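May 23, 2026

Quick one, I have 21 tabs open and a pile of clean clothes behind me.

Khurram Jafri asked me again last night if a robot can do his laundry yet. He asks every September too, when the jackets come out. My answer is still no, sort of. Towels, fine — flat, square, dull. Jackets are where it all goes wrong. A sleeve is a tube that wants to be somewhere else. Padding springs back. And the grip has to find cloth it can pinch without grabbing the layer underneath as well.
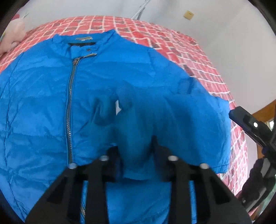
*Blue quilted jacket, zipped, one sleeve folded over the front. Gripper on the fabric.*

I do this fold in two moves without looking. Sleeve, sleeve, done. Written out for a machine it's a horrible list, and half of it is "if it slid, start agian."

Irfan Gondal thinks shop floors get there first, same part in the same tray all day. Probaly right. He reckons two years for bedrooms. I said longer — we bet a lunch at Nurnon on it.

Would I pay for one now? No. Would I let one practice on my coats? Sure, the old ones.

More when I've read the Orkimitz write-up. Laundry first.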